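4.2 Small drawers and where things end up

I came to drawers late in this project. The first round of interviews was supposed to be about desks, full stop, and I had a list of questions about surfaces: what lives on them, what gets pushed to the back, what gets cleared when somebody comes over. Then almost everybody I talked to kept steering me toward the little cabinet on top of the desk (or the sideboard, or the workbench), and after a few weeks I gave in and rewrote the questions.

By a small cabinet I mean a box that sits on another piece of furniture, has at least one drawer, and can be picked up by one person without much fuss. Ye-ji Ahn and I argued over that last part for most of February. She wanted a cutoff in inches and I wanted one you could test with your arms. We went with arms.

The Dostcombe households gave us 813 drawer entries in the end, each one a short note on what the person said was inside before they opened it and what we found once they did. I love these notes! People are very sure about the top drawer and pretty vague about the one under it. One man told me his lower drawer was "stamps, mostly," and it held batteries, a bike key, two dried-up glue sticks and no stamps at all. He was delighted. He'd been looking for that key.

In cabinets with two stacked drawers, the split between them was stronger than I expected. The top one gets the things people reach for with a hand that is already busy – pens, tape, the good scissors. The bottom one gets whatever was on the desk the last time it was tidied in a hurry. Omprakash Bansal, who coded the entries with me, started writing "swept" next to these and the label stuck, so it appears as a category in our tables. We gave an entry the label only when the owner used words like "just put it in there" or "out of the way." If they told us a plan for the drawer, even a plan they had clearly abandoned, it went under "sorted."

I should say something about wood, too. I had assumed material wouldn't matter, and for the contents it mostly didn't. But it mattered a lot for where the cabinet stood. Owners of plain oak pieces tended to keep them out in the open, often with nothing on top, and several mentioned the grain when I asked why. Painted ones drifted to shelves and corners. Acuña makes a similar point about sewing boxes, and I think the same thing is going on: if you like looking at the top of it, you don't pile mail on it (or you feel bad when you do). A few people ran a hand over the top while they were talking to me, and I wish I had written down how often.

The follow-up visits were shorter. We went back to 23 of the homes and asked each person to tidy the desk the way they normally would, with no time limit and no advice from us. Keeping quiet was harder than it sounds, particularly for me. Most people worked on the surface first and opened the drawers near the end, which fits with how full the lower ones were. Three did it the other way, emptying everything out onto the desk before they put a single thing back. All of them owned label makers.

For the wording of the categories we leaned on the Selenard list, with two changes. We merged "paper" and "receipts," and we dropped "keepsakes," which our participants kept applying to things like rubber bands. Figure 3 gives the general type of cabinet this section deals with, two drawers and a flat top. Larger units with doors are taken up in Section 4.3.
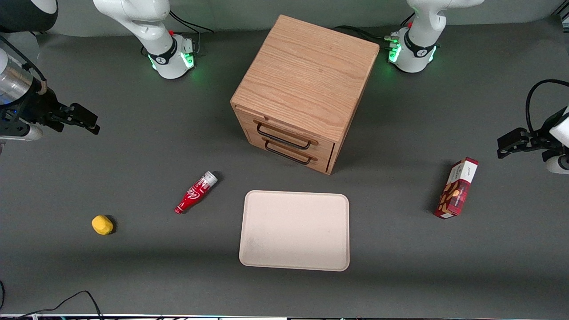
Figure 3. Small light oak cabinet with two stacked drawers, on a dark gray tabletop.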